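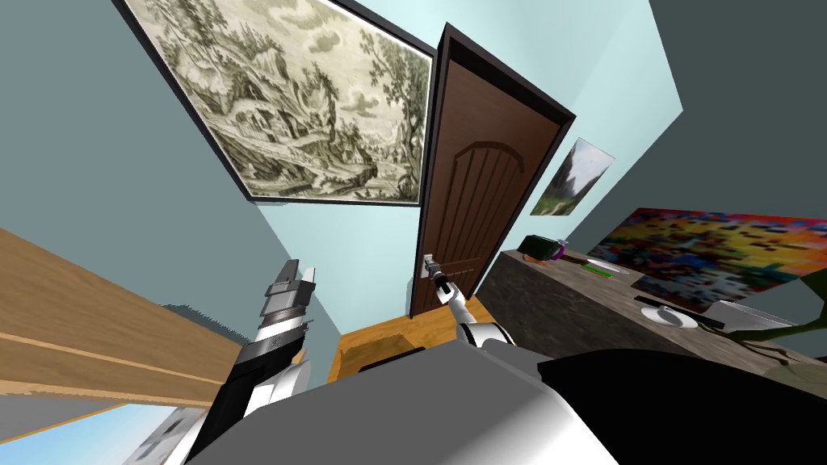 Right arm up at the door handle, in the Binduteo practice flat.

I look after housekeeping for a block of 22 serviced flats in Helcombe, and we've been using Binduteo since May. It's the software where you try out jobs with a simulated two-armed robot before a real one gets near your guests' doors. I went in grumpy and I've come out (mostly) a fan!

The best bit is that it put my team in charge of the fiddly stuff. Maribeth Baluyot has cleaned here for years, and she's now the one who decides which rooms the machine may go into and which it leaves alone. She got a pay rise for it too, which I had to argue for – the software doesn't come with that in the box. The view from above the robot's shoulders tips everything over at a daft angle, mind you, and I felt a bit seasick until I got used to it. 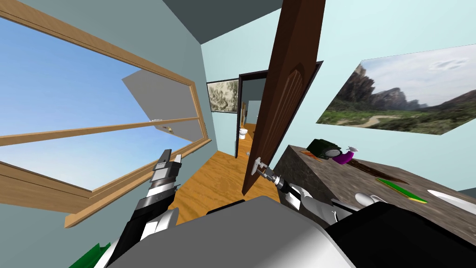

Will it mean fewer cleaning shifts?
Ours have stayed the same so far, but two hours a day have moved from corridor rounds to planning and checking.

Those two hours are where the arguments are. Wilfredo likes the checking and would happily do it all day, while Aurora says she took the job to keep moving and hates sitting at a screen. We swap every week now and it's a lot calmer.
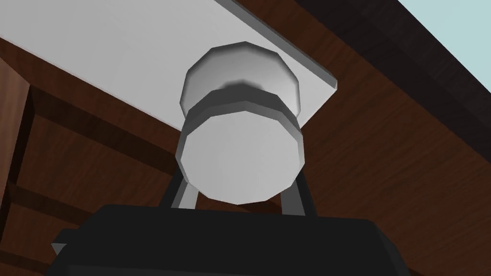

My other moan is how slow the close-up work is. Handles and knobs took us about 50 tries before anyone was happy to sign them off, and the menus are a muddle, with the replay button hidden under Settings for some reason. The gripper view is lovely and clear once you find it, though.
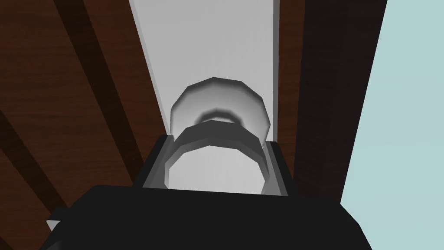

Support has been good – I rang twice and got Mateja both times, and she talked to me like a person. Training took 19 days, longer than we were promised, so sort out cover before you start. I'd buy it again, but I'd get the cleaners in the room for the very first demo. We left ours until the third.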